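Hand-held gripper sessions: what goes in the written rules?

ljatoi
We are rewriting the operator rules for the Pridance bench and I would like comments before they are fixed. Current draft has 8 rules. The two that cause argument are start position and table contents.

Start position as drafted: jaws open, clear of every object, before recording begins.

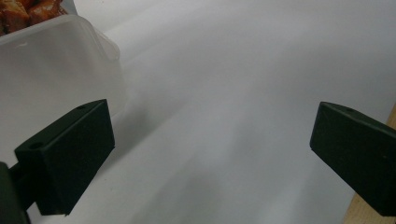 Rule 2: table contents
One target item and its container on the white sheet, nothing else. Spare items stay off the table.
– Laiba Jatoi

plirnine_ops
Rule 1 is fine. I would add a minimum gap between the finger pads, otherwise people start half closed and the first second of each take is useless. We lost 6 takes in March that way.

Siddiqui
Disagree with a minimum gap. Operators will look at the jaws to judge it, and then the head view wanders. "Fully open" is enough and needs no measuring.

plirnine_ops
"Fully open" differs between grippers once the springs wear. A number can be checked afterwards.

ljatoi
I will keep "fully open" and put spring checks under maintenance. On rule 2, clear containers are still allowed. A pouch standing in a transparent box is a fair case, and both grippers should be in the head view before the first move.

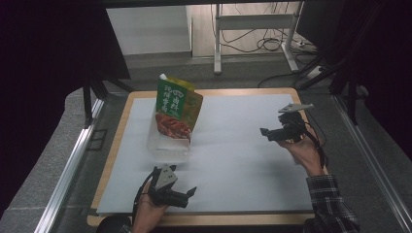 Cables are covered by rule 5. They must leave the gripper towards the operator and never cross the sheet. Any take where a cable touches the target is marked and kept, not deleted.

galtalo
Why keep them? At 3,000 takes a few bad ones only add review time.

ljatoi
The reviewer decides, using the mark. If operators delete their own takes we have no record of how often it happens.

Siddiqui
Agreed on keeping them. I would also say something on sleeves. Loose cuffs hide the wrist end of the gripper and the wording only mentions gloves.

plirnine_ops
Cuffs are a matter for the site, I'd leave them out. Still want a figure for the gap.

ljatoi
Sleeves go in as advice, not as a rule. Gap stays open until I have the spring measurements.

Contact the moderators | Copyright Galtalo Forums | Back to top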